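Forum Robotique & Automatisation > Manipulation > Offres et retours d'expérience

Sujet : Kit bi-bras Zimavby, vos avis avant commande ?

brasgauche38
Bonjour à tous,
On a reçu le devis pour le kit Zimavby en configuration 2 bras, mains à doigts comprises, avec la suite de téléopération Ikavow. Le devis ajoute une option « poste de travail » (table et paravent) à 1878 euros hors taxes et un abonnement de support à 3486 euros par an. Notre usage : tri et rangement d'objets courants sur table, pour entraîner des politiques de saisie. Pas de cadence industrielle.
Est-ce que quelqu'un s'en sert tous les jours ? Je cherche surtout des retours sur les mains et sur le support.

kelvin_m
On l'utilise depuis septembre. Les bras sont bons, rien à redire sur la répétabilité pour ce genre de tâche. Les mains demandent plus de patience : la prise par le dessus sur un objet bas passe mal tant qu'on n'a pas refait l'étalonnage du pouce. La procédure est dans le manuel, annexe C, mal traduite.
Le support répond en général dans la journée. Je ne sais pas s'il vaut ce prix-là la deuxième année.

pince_sans_rire
L'option poste de travail, je passerais mon tour. Une table et un paravent, ça s'achète n'importe où.

kelvin_m
Pas d'accord. Le fond uniforme change vraiment quelque chose pour la vision. Avant, on avait des gens qui circulaient derrière et la segmentation décrochait. Voilà le genre de série qu'on fait passer, avec un rouleau adhésif, une petite boîte blanche et une barquette alimentaire :
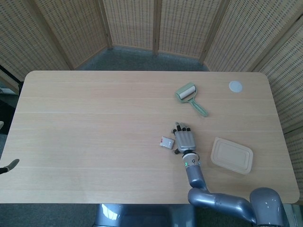
pince_sans_rire
Fond uniforme, c'est vite dit. Ton tressage a des petits trous sombres en rangées partout. Pour de la stéréo, un motif répétitif comme ça est un mauvais choix, l'appariement se trompe de rangée. Un panneau mat et lisse coûte moins cher et fait mieux.

kelvin_m
En profondeur, d'accord, j'ai du bruit sur le paravent. Mais je coupe tout ce qui est derrière le bord de la table, donc ça ne me gêne pas. Pour l'image couleur, je n'ai pas de problème.

brasgauche38
Merci. Et la barquette beige, sur un plateau clair ? C'est presque le même ton. La détection tient ?

kelvin_m
C'est le plus difficile des objets, oui. Le vert du rouleau ressort bien, la barquette beaucoup moins. On la garde exprès dans la série. Avec le modèle livré par Ikavow j'avais des prises à côté, j'ai réentraîné avec 100 démonstrations de chez nous et c'est devenu correct. Compte deux demi-journées de téléopération.

atelier_nord
Bonjour, je prends le fil en cours. Chez nous c'est le kit Sawatzky, même catégorie de prix. Mains moins fines, mais pièces détachées en stock et bouts de doigts qui se changent sans démonter la main. Sur le Zimavby, les embouts noirs s'usent vite d'après un collègue. Vous confirmez ?

kelvin_m
Je n'ai changé que ceux des pouces. Il faut retirer deux vis et recaler ensuite, c'est pénible. Sur ce point le Sawatzky est mieux conçu.

pince_sans_rire
Le Sawatzky n'a pas de retour d'effort en téléopération. Pour enregistrer des démonstrations, je le trouve inutilisable.

atelier_nord
Inutilisable, non. On a fait toute notre base comme ça. Il faut des opérateurs habitués, c'est tout.

pince_sans_rire
Des opérateurs habitués, c'est du temps payé. À mettre dans le calcul.

mxt_revendeur
Bonjour. Je précise que je travaille chez Horwood et que nous distribuons les deux kits. Pour le Zimavby, le support peut être pris la première année seulement, il faut le demander au moment du devis car la ligne est reconduite par défaut. L'option poste de travail existe aussi sans paravent, mais je n'ai pas le tarif sous la main.

brasgauche38
Ça, ce n'était pas écrit dans mon devis. Je vais demander les deux modifications : support un an, table sans paravent. Pour le fond on mettra des panneaux gris mats qu'on a déjà.

kelvin_m
Pense à laisser de la place sur les côtés pour les coudes. Quand le bras se replie devant la table, il prend plus de largeur qu'on ne croit sur le plan. Chez nous, on a dû reculer les panneaux latéraux après l'installation – et refaire l'étalonnage caméra dans la foulée.

brasgauche38
Noté. Tu as les cotes quelque part ?

kelvin_m
Je te les envoie en message privé ce soir.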